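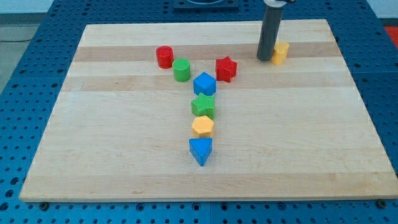

Shape blocks on the striped maple board, blue table under it.

6 April 2023
Attendance project, Bindamero phone survey vs. door counts

Read through the Paredes report again this morning, slower this time. The headline is still that weekly worship in Bindamero is "holding steady" across all faiths. I still don't buy it. The whole claim rests on one phone question, "Did you attend a religious service in the last seven days?", put to 3000 adults. People say yes to that who were at home. They say yes because they usually go, or used to go, or think of themselves as the kind of person who goes. None of that is lying exactly, but it isn't attendance either.

The report says the interviewers were trained to be neutral. Fine. A neutral voice doesn't fix a loaded question. The item before it asks how important faith is in your life. Anybody who has just said "very" is going to have a hard time saying no to the next one. I want to see the order flipped for half the sample before I believe any of it.

Door counts, Gevarach district. We have 16 congregations that agreed to be counted: churches, two mosques, one temple, a Quaker meeting. The ones that said no worry me more than the ones that said yes. A place with empty seats has a good reason to keep us out, so our own figures probably run high too. Sølve Isaksson thinks the refusals are mostly about privacy, especially at the third mosque, where they have had visitors with clipboards before and didn't enjoy it. Could be both. Write down the reason given each time, in their words, and stop tidying it into categories on the spot.

Two counters at the same service at the Methodist church on Bulamero Street: 97 and 103. Same doors, same hour. The gap is choir plus children who went straight downstairs. One of us counted them and the other didn't. So before we start calling other people's numbers soft, we need a rule. Proposed: everyone in the building for worship or religious teaching, all ages, clergy and musicians included. People working the kitchen are an open question. Sølve says they count. I say it depends on whether they hear any of the service, and then we spent a while arguing about loudspeakers.

Also not happy with how "member" is used in our own draft. The Lutheran roll includes people who moved away years ago. The temple doesn't keep a roll. The Quakers have members and attenders and care a lot about the difference. Putting all of those in one column makes a nice table and means nothing. Take the column out.

Same complaint about "devout" on page one. Whose word is that? If a man prays daily at home and never sets foot in the building, the door count misses him completely, and the draft as it stands quietly calls him lapsed. We shouldn't be ruling on that. Change to "attending" throughout.

To do
- ask Paredes for the raw question order and the refusal rate (second request)
- recount at Bulamero Street in May, same two people, new rule
- Easter week numbers go in a separate sheet, do NOT average them in
- find out what the temple does on a festival day when people come and go for hours. A single count is useless there

Sølve wants to send a short note to the local paper now. I'd wait for the recount.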